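About Clistel

Clistel helps people spot phone scams, dodgy texts and too-good-to-be-true offers before any money leaves the bank. Nizar Matar and Annelies Van Loon set it up after Annelies's mum lost 200 pounds to a man selling a "lifetime" boiler plan. She still had the receipt he'd posted her!

We run friendly two-hour talks in libraries, lunch clubs and church halls. We play recordings of real calls (names bleeped out), stop them halfway and let everyone shout out what sounds wrong. It gets loud, and we love it. More than 1000 people have come along so far, and plenty come back with a neighbour.

There are 7 of us now, working from two rooms above the Drellard bakery. If you've had an odd call, ring us and tell us all about it. We collect them, and the best ones go into the next talk.
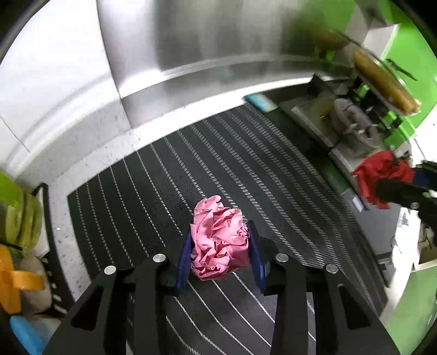

Talks are free for groups of any size, and we bring our own speakers and biscuits.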